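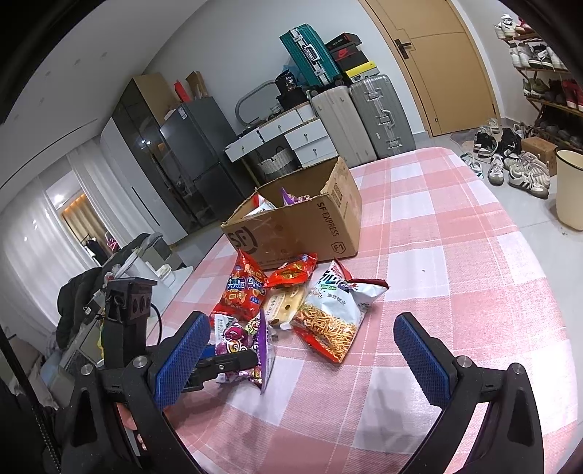

Figure 2. Hand-held gripper over the snack table, fingers open. Some packages on the cloth, others in the open shipping box behind.

4.2 Packing and unpacking in homes

Soft packages were the hard part of the Zukley set. Bags crumple, slide, fold over a finger. A rigid-object grasp planner gets little help from the outline – it changes each time the bag is touched. So we recorded people doing the task with the hand-held gripper (Fig. 2) and trained on the wrist view only. No outside camera, no markers on the table.

Each home gave 60 demonstrations. Start poses were not fixed; the operator was told to leave the packages however they fell. Clips with a dropped package were kept if the operator picked it up again within 5 s, otherwise removed. Labeling by Essien and one second reader, disagreements settled by by replaying the clip.

Two policies were compared. Stitus predicts finger opening together with hand motion, Dreveck predicts them seperately. Same training data, same number of steps. Stitus did better on limp bags, and the gap was small for wrapped cakes and other items that hold their shape. Most Dreveck failures were early closing – fingers shut on the top edge of the bag and it slipped out during the lift. Room clutter behind the table was left in, no cropping or masking. See Section 5 for the test with masked backgrounds.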